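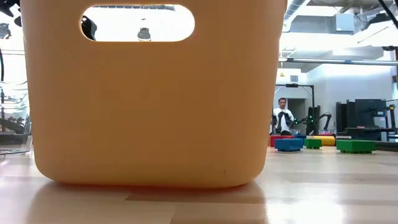 **How often should I oil a butcher-block table that gets used every day?**

Twice a year is enough for most tables, plus a patch-up wherever the wood starts to look grey and thirsty.

---

**Vilja Lappalainen** asked, 2018-10-05

That's the short answer I got from the shop and I'm not sure I trust it, hence posting. Details:

Table is beech, strips glued together, bought second hand in Coker. No idea what was on it before. We eat at it, kids paint at it, I roll pastry on it at weekends. Top feels fine at one end and rough at the other, near the window. Got a few dark rings and one long pale scratch. No kettle or pans on it, I'm strict about that.

I've got a 500 ml tin of Jisach worktop oil here, unopened. Tin says three coats on new wood but nothing about old wood. Do I need to sand the whole thing first or can I just do the rough end? And can it be done indoors? It's October, the shed is freezing and the table won't go through the back door without taking the legs off.

Also what do people clean theirs with day to day. I've been using washing up liquid and a sponge and my mother in law pulled a face.

Thanks in advance.

---

**Leena Rissanen**

Do the whole top. I did half of mine once, the half you couldn't see from the sofa, and it went a completely different colour. Looked like two tables pushed together. Ended up doing it all again.

What I do:

- Clear it, wipe with a barely damp cloth, leave overnight. Properly dry, not "feels dry".
- Drop of water on a few spots first. If it sits there in a bead there's still a finish on and the oil won't go in. If it soaks in, good.
- Sand with the grain. 120 then 180. Don't go finer than that, it closes the surface up and the oil just sits about.
- Hoover, then wipe again with a dry cloth. Dust gets everywhere regardless.
- Thin coat of oil. Thinner than you think. Leave it 15 minutes and wipe off evrything that hasn't soaked in.
- Next coat the day after.

The wiping off is the bit people skip. If it's still tacky two days later there was too much on, and then it picks up every crumb in the house.

Indoors is fine, windows open. Mine was done in a room at 22 degrees and each coat was ready for the next by the following evening. Cold shed would be slower anyway, leave the legs on.

RAGS. Lay them flat outside to dry, or soak them in water before binning. Don't leave them scrunched up in a heap, oily rags can heat up by themselves and catch fire. Goes for kitchen roll too.

Rings - the dark ones are usually water plus a bit of metal, bottom of a tin or similar. Sanding takes the light ones out. The deep ones you can try with oxalic acid (sold as wood bleach, gloves on, rinse well) but I just live with mine.

Underside wants a coat as well. One is enough. Otherwise the top and bottom take up damp at different rates and it can cup.

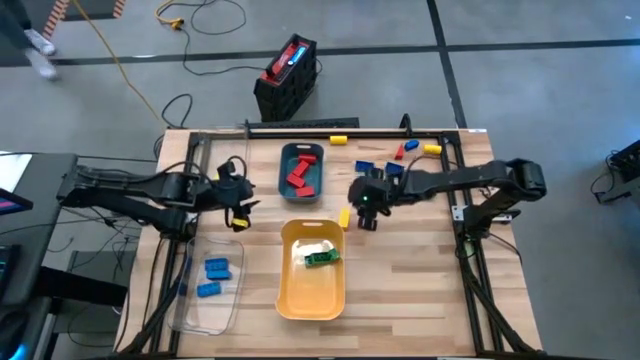

*Butcher block: narrow strips side by side, pale and tan mixed.*

The strips never match exactly, by the way, and oil brings the difference out more. Some people hate it. Try a bit on the underside before you commit.

---

**tabletop_dave**

just use olive oil, been doing it for years no problems

---

**Leena Rissanen** replied

Please don't, it never hardens and can go rancid. Mineral oil if you want something cheap and plain, but then top it up more often.

---

**pinfold**

Agree with most of the above. On cleaning - washing up liquid isn't a crime, it's the soaking that does the damage. Well wrung cloth, bit of soap, dry it straight after. I use Clillora soap flakes, a spoonful in a bucket, but any mild soap will do. No scouring pads, no bleach spray.

Rough end by the window will be sun and the blind being open all summer I expect. Turn the table round every so often. Costs nothing.

On the oil, your tin will do a normal size top three times over with plenty left. Lid on tight or it skins.

If sanding by hand puts you off, hire shops do random orbitals by the day. Ikonen near me wanted a 50 quid deposit, got it all back. Keep it moving or you'll get dips, and they show up lovely once the oil's on.

---

**Vilja Lappalainen** replied

Thanks all. Water test done, beads up at the good end and soaks striaght in by the window, so whole top it is. Starting tomorrow if I can get the paints off the kids. Will try the underside first for colour.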